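Vevel School of Domestic Design
Module 2: Packaging in Use
Handout 5: The drinks bottle on the household table

Tutor: Tsion Dinsa
Reading for the session: Salehi, Packaging After Purchase, opening chapter. The copy is held in room 646 and does not leave it.

1. Scope

The previous handout dealt with the bottle as a shelf object. On the shelf it stands among identical bottles, label forward, full and sealed. At home none of these conditions holds for long. The bottle shares a surface with cartons, tubes, mugs and snack packets, it may face any direction, and its contents go down. The present session is concerned with how the pack behaves under those conditions, and with how to record it.

Terms used throughout:

Closure: the cap, together with the ring left on the neck once the cap has been opened.
Shoulder: the rounded part between the neck and the widest point of the body.
Waist: any narrowing of the body, usually where the hand is meant to go.
Headspace: the volume between the surface of the drink and the closure.
Panel: a block of plain ground within the label reserved for fine print or a code.

2. Fill level and headspace

In a clear bottle the drink does part of the decorating. A yellow label over a yellow-orange drink reads as one area of colour while the level is above the label. Once the level falls, the upper body becomes colourless, and the cap is left as a separate spot of colour at the top. Designers refer to this as the split state. It is the state in which most bottles spend their time on a table, and it is seldom shown in a design presentation.

Droplets on the inner wall of the headspace should be recorded as present or absent. Do not infer temperature from them. They may come from condensation, from tilting or from shaking, and inspection by eye will not always separate the three.

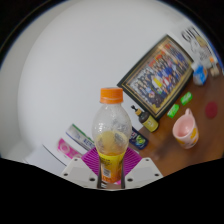
3. The surface beneath

Record the surface before the object. For a table, note colour, finish, the shape of the edge and anything lying between the pack and the top. A coaster matters for two reasons. It protects the finish, and it also fixes a position: people return a vessel to a coaster more reliably than to bare wood. In the Drindton home survey (K. Poulain, unpublished, 36 households) the coaster was often taken over by whichever vessel was in use, whether bottle or mug. The coaster should therefore be entered as a separate item, with a note of what is standing on it, if anything.

A dark coaster under an orange base gives strong contrast. On a glossy brown top without a coaster the base is less distinct, and the reflection may be mistaken for the lower edge of the bottle. Measure height from the point of contact.

Stability is assessed as follows.

a) Note whether the base is narrower than the shoulder.
b) Estimate the fill level as a fraction of total height.
c) Note the distance to the nearest object tall enough to be knocked.
d) Note handles. A mug handle projecting towards the bottle reduces the working gap, and the gap is measured from the handle, never from the body of the mug.
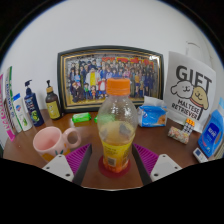

4. Body, waist and label

A waist serves the hand and also carries the label. The two functions conflict. The hand covers the printing while the bottle is in use, and the curve compresses fine text towards the edges of the visible area. For this reason the information that matters at the moment of opening is best placed clear of the waist.

When recording a label, list the ground colour first, then the blocks of print, then any code or panel. If the text cannot be read from the working distance, write 'illegible at distance' and leave it there. Do not fill in wording from memory of a similar product. Rosaura Apaza's marking notes from January give this as the commonest fault in the first assignment.

The closure is recorded by colour, by surface (smooth or ribbed) and by attitude (level or tilted). Ribbing is a grip feature. A cap that appears tilted should be checked from a second viewpoint, as a wide lens will produce the same effect near the edge of its field.
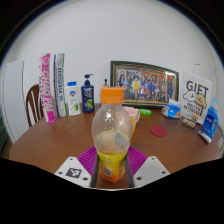 Ribbed closure, clear upper body and labelled waist.

Highlights directly below the cap can hide the neck ring. If so, enter the ring as 'not confirmed'.

5. Neighbouring items

Tall narrow cartons tend to be lined up along an edge or against a wall, where they support one another. Low flat packets do not line up and are left in front. Mugs and bottles stand wherever the arm reaches. The result is a table in three rough depths, and the method follows them:

Back: upright cartons, tubes, anything leaning on the wall.
Middle: flat packets and small boxes.
Front: vessels and coasters.

Work from left to right within each depth. An item partly hidden behind another is entered under the depth of its own base, with the hiding item named in brackets. Where the base cannot be seen, leave the depth blank. Jacqueline Charpentier's variant, used on the Gilbert course, starts from the front and is also acceptable, provided the order is stated at the top of the sheet.
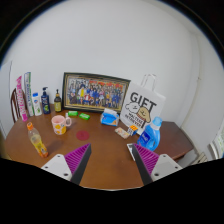
Two items of similar colour must be told apart by attitude as well as position, for example 'green packet, left, lying almost level' and 'green packet, right, angled'. A colour shared by unrelated items should be noted once in the margin. Repeated pinks or oranges across a mug, a cap and a carton affect how quickly a person finds the bottle, and the Vurgate search exercise next week depends on this.

6. Task

Choose one table in your own home. Do not tidy it first. Complete a record sheet in the order of section 5, then a separate sheet for one bottle using the terms in section 1. Attach a plan at any consistent scale, with the heights written beside each item.

Sheets go in the tray outside room 646. Late sheets go to Tsion Dinsa directly.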